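Neckband on a thrifted jumper dress keeps going wavy, can it be saved?

Sewing and Mending > Knits and stretch fabrics
Posted by Lerato Rampersad, Mar 13, 2023

Hello everyone, and thanks in advance to anyone who makes it to the end of this, because I do tend to go on.

I've been making a winter dress for my niece out of a lovely thick rib knit I bought in Skaltine while I was visiting my aunt. The shop was closing down and the lady let me have the whole end of the bolt, so I have plenty to play with (I started out thinking I'd only get a skirt from it!). The pattern is an old one I've had since the kids were little, drafted for something much firmer. The body went together beautifully. The neckband has beaten me three times.

Every time I sew it on, it stands up and ripples like the edge of a lasagne sheet. I've cut it to the length the pattern gives, I've pinned it at the quarters, and I've used a narrow zigzag on my old machine, which has been a good friend to me and has never minded knits before. Unpicking it is a misery and I'm worried the neckline itself is stretching out a bit more each time I do. I've pressed it flat with steam and it looks fine until it cools, then back it comes.

Is it my fabric, my machine or me? And if the neckline has grown, is there any way of bringing it back in without cutting out a whole new front? I'd rather not, as I've already put the pockets in and I'm rather proud of them.

3 replies

Ching-wen Hsieh
Member from Plallberg, 417 posts

Oh Lerato, I felt this one in my bones. My first rib cardigan looked like a lettuce, and I wore it anyway for two winters because I was too stubborn to give in.

I don't think it's you, and I doubt it's the machine. A wavy band is nearly always a band that's too long for the hole it's going into. Your pattern was drafted for a firmer cloth, so the length it gives you won't mean much with a soft rib. You'll need to work out your own, and it really isn't hard once you've done it a couple of times. This is how I go about it:

1. Let the neckline rest. Unpick the band, lay the dress flat on a towel, give it a good puff of steam without touching the iron to it, and pat the neckline in towards itself with your hands. Leave it overnight. You'd be surprised how much a rib will creep back if you let it be.

2. Run a line of stay stitching round the neckline, just inside the seam allowance. If it has grown, use a long straight stitch and draw it up ever so gently until it matches your paper pattern again, then steam it once more. This has rescued more necklines in my house than I'd like to admit.

3. Cut a fresh strip with the stretch going along its length, and test it before you trust it. Hold it out in front of you with both hands and pull until it feels snug but not strained, then let go and see whether it springs back. If it comes back limp and longer than it was, choose another bit of the fabric, or use a separate ribbing for the band. 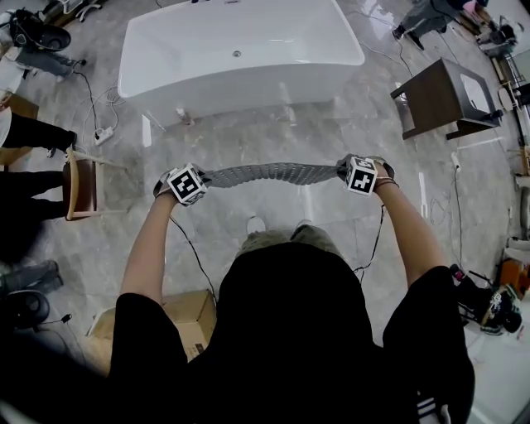
4. Work out the length. Measure round the seam line (the seam line, mind you, and not the raw edge) and cut the band shorter than that. I start at four fifths for a stretchy rib and go up a little if it's heavy. Pin it in a loop and try it over your niece's head before you sew anything!

5. Quarter both the band and the neckline, match them up, and stretch only the band as you sew. The neckline should lie there doing nothing. If your machine lets you ease off the presser foot pressure, do that too, and lengthen your zigzag a touch.

Then steam it, leave it until it's completely cool, and have a look in the morning with a fresh pair of eyes. Please keep the pockets, they sound wonderful.

Kwok-wai Hsieh
Member, 11 posts

walking foot. fixed it for me. Also use a ballpoint needle if you're not already, an ordinary one can leave little holes in rib.

Ívar Þrastardóttir
Member from Au, 3000 posts

Ching-wen has covered nearly all of it, so I'll only add a bit about the steaming, as you said the ripple comes back when it cools. If there's a fair amount of acrylic in your knit, go easy. Too much heat can make it go flat and floppy for good, and no amount of patting will bring the spring back. Try it on a scrap first. For wool, steam away, it's very forgiving.

You can also baste the band on by hand before you go near the machine. It takes me a cup of tea and half a radio program, and if it's wrong it pulls out in a few seconds with no harm done to the neckline.

Comment from Lerato Rampersad

Thank you all so much! I went and measured, and I'd been going by the raw edge the whole time, silly me. The dress is lying on its towel in the spare room now and the door is shut so the cat can't get at it. I'll cut the new band tomorrow and baste it first.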